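Handout 5: What the wrist view tells the planner, and what it doesn't

Course: Software for Manipulation. Read before the October lab. Bring the log from your last run.

Last time we covered the perception stack in Ziline: grab a frame, segment it, estimate a pose, hand the pose to the planner. The slides made it look like a pipe with clean water in it. Today is about the dirt.

Start with the claim you will find in most write-ups, that a wrist camera "sees what the gripper sees." Take it slowly. A gripper sees nothing. The camera sits close to the housing, so part of the image is always the robot, and while the arm moves the rest smears. Segmentation will still return labels. It returns labels for anything you feed it, and in Ziline the confidence score goes down far less under blur than you would hope.
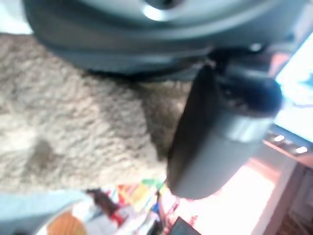
Todorova reports that on her build the blurred frames do no harm, that the filter smooths them out, and that she has dropped every blur check from her code without losing a grasp. Maybe so. Her logs cover 20 runs, all over one flat work surface, and I would want to see them repeated over a shaggy carpet with bright light coming in from one side. Smoothing averages errors that scatter. Blur along the direction of travel pushes the estimate the same way every time, and a filter will happily converge on the wrong place.

Work through these points before the lab.

Mask the robot first. The gray housing along the top of the view is blurred and mostly smooth, and a segmenter can take it for a large near object. A fixed mask handles the housing. It does not handle the dark part hanging below it unless the mask follows the joint state.

Check exposure by region. A mean over the whole image hides a washed-out corner. Rekar, the exposure tool on the lab machines, reports only the mean by default. Change that setting.

Gate on arm speed as well as on sharpness. Sharpness scores are fooled by texture: carpet pile scores high when still and can pass for acceptable when smeared.

Be wary of printed matter. Bright covers and packaging contain edges of drawn things, and an edge detector has no opinion about which edges belong to solid objects.

On numbers. The Istero planner notes claim a stable pose after 200 frames. Our replay set has 400, of which 298 survived the speed gate, and the pose was still drifting at the end. I don't know which setting explains the gap. The notes don't give their arm speed, so the two results can't be compared yet.

For the lab: replay your log with the gate off, then on, and plot the pose estimate against arm speed. Hand in both plots, including the ugly one.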